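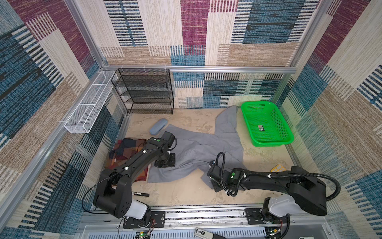
Grey item on the floor, green basket at the back, cloth loosely spread.

Nadis Laundry: things people ask us about shirts

We wash, dry, iron if you insist, and fold. Most of the emails we get are about the folding, so this page is mostly about that. If your query concerns a duvet, please ring the shop, as duvets make us emotional and we prefer to do it by voice.

Do you fold everything, or just shirts?

Everything that will hold a crease and a few things that won't. Shirts, trousers, tea towels, tablecloths, throws, pillowcases. Fitted sheets are folded in the sense that they go in flat and come back smaller. We don't take them as a test of character and would ask you not to either.

My shirts come back folded differently from how I do it. Why?

Because you do it your way and we use the Warrier fold, which is the house fold and has been since we opened the Jarcombe shop. Face down, one sleeve across the back, other sleeve across the back, sides in, tail up, turn it over. It gives a flat parcel with the collar on top, and it fits our bags. If you want yours done in thirds, or rolled for a suitcase, write it on the bag tag. We can read most handwriting.

Should I button them up before I send them?

For washing, no. Leave them open, please, including the cuffs. Buttoned cuffs don't get properly clean inside and they trap socks, usually somebody else's. For folding we do up the top button, the third one down, and the cuffs. If you prefer your cuffs left undone, tag again.

What about creases? I can't bear creases.

You may have chosen the wrong garment. A cotton shirt will pick up a crease between the hanger and the car. Folding carefully keeps them few and puts them where a jacket covers them. If you really can't have any, ask for hangers. Hangers cost extra and you will end up with more of them than you have wardrobe.

Can I do the Warrier fold at home?

Certainly, and several customers have written to say they did it once. You need somewhere flat and clean that is bigger than the shirt with both arms out. A table is kinder to your back, though a clean floor will do. A bed is too soft and the shirt slides about. Clear a proper space first if you can. Most of us shove things to one side and fold in what's left.

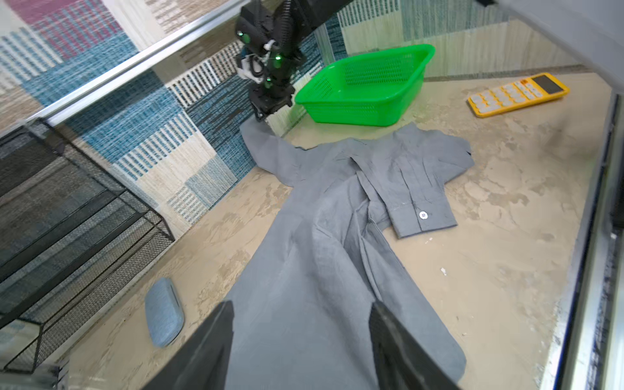
One sleeve across, cuff done up. The other sleeve hasn't got there yet.

Which sleeve goes first?

It makes no difference to the shirt. It makes a great deal of difference to people who write to us about it. Pick one and stay with it, and at least your pile will lean in one direction. What does matter is getting the sleeve straight before you let go of it. Hold it by the end, lift it clear of the body, lay it down along its full length and then run a hand over it. A sleeve that is merely dropped will bunch at the elbow and you'll have a lump under the finished fold that looks like a sandwich.

Mine looks fine from the front and terrible from the back. Is that normal?

Yes. So do ours, on occasion. The rumples in the body need smoothing out before the sleeves go anywhere, working from the collar and yoke down to the tail. Once the sleeves are over, whatever is underneath is there until the next wash.

What should I keep folded things in?

Whatever you'll use. We are fond of the plastic basket with holes in the sides, because air gets through it and it can be rinsed. Bright green is a good colour for one, as you will never mislay it. Wire shelves are good for piles too, provided you line them, or your bottom shirt will come out looking like a waffle. Put heavy things on the lowest shelf.

Please don't hang half-folded items over the edge of the basket with the intention of finishing later. We know how this ends and so does your ironing board.

I left something in a pocket. Have you got it?

Very likely. We check pockets at the counter and again before the wash. Pens are the great enemy, markers above all, and anything we find goes in an envelope with your ticket number on it. Glasses cases turn up more often than you would think, generally empty. Envelopes are kept until October and then the contents go to the charity shop in Ranside, apart from tissues, which don't.

Is there a limit on how much I can send?

There is now. The record is 46 shirts in one drop-off, all white, all apparently identical, belonging to one man. We fold about 200 in an ordinary week, so you can see how that went. Anything over a full bag, give us a day's warning.

Do you collect from Ranside?

Yes, from the shop side of the river. Leave the bag closed, with the tag on the outside. Bags without tags are opened and guessed at, and we are poor guessers. 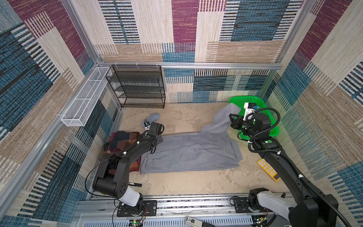
Jarcombe, June 2026

A few additions, following a run of emails on the same subject.

Can I send large pieces that aren't shirts in the same bag?

You can, but fold them roughly lengthways first so that we can find the ends. A long strip with a few wrinkles in it is perfectly good for this, and we will do it again properly anyway. Keep patterned and dark things in their own pile, away from the pale greys, and say on the tag which pile is which. Plaids go in cold unless you tell us otherwise.

Will you match the checks when you fold a plaid?

If there's time. If there isn't, we put the best side up.

Do you fold socks?

We pair them. What you do after that is a private matter.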